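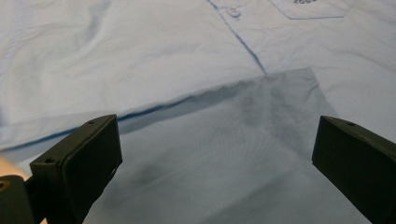
Blue shirt, one fold in, with the gripper fingers open on either side of the folded part. They aren't touching the cloth yet.

Folding week, in one picture

Hi again! Last time I promised a look at what Khadija Zaki and I have been up to for Siro, so this is my small gallery page for the shirt folding part of the project. We're collecting demonstrations, which means we do the folding ourselves with the hand-held gripper, over and over, and the recordings go to Natalina Bassi for training. The goal is 1000 folds. As of November 22, 2020 we have 81 that Natalina is happy with (she is picky, and I've stopped arguing with her about it).

A few notes to go with the shirt, for anyone doing something similar.

The approach is my favorite moment in any take. You have to commit to where the fingers will land before you close them, and if you dither, the model picks up the dithering too. Khadija is so much better at this than me — her takes look calm, mine look like I'm hunting for my keys.

Pale blue cotton is harder than I expected! Folds on a light shirt can be pretty faint on video, so we try to keep the lighting soft and check the first few clips before we go on to a whole batch.

We leave the wrinkles alone. I ironed everything in October, and Natalina sent back 22 clips with a note saying real laundry doesn't look like that. Fair enough. Now the shirts get shaken out once, laid flat, and that's it.

Each shirt gets 4 takes before we swap it for another one, and we trade off who's folding so the set doesn't end up with just one person's habits in it. I fold left-handed when my wrist gets tired, and those takes stay in too.

Towels are next, under the name Rundenley — I'll put those up on their own page once Khadija has sorted the clips.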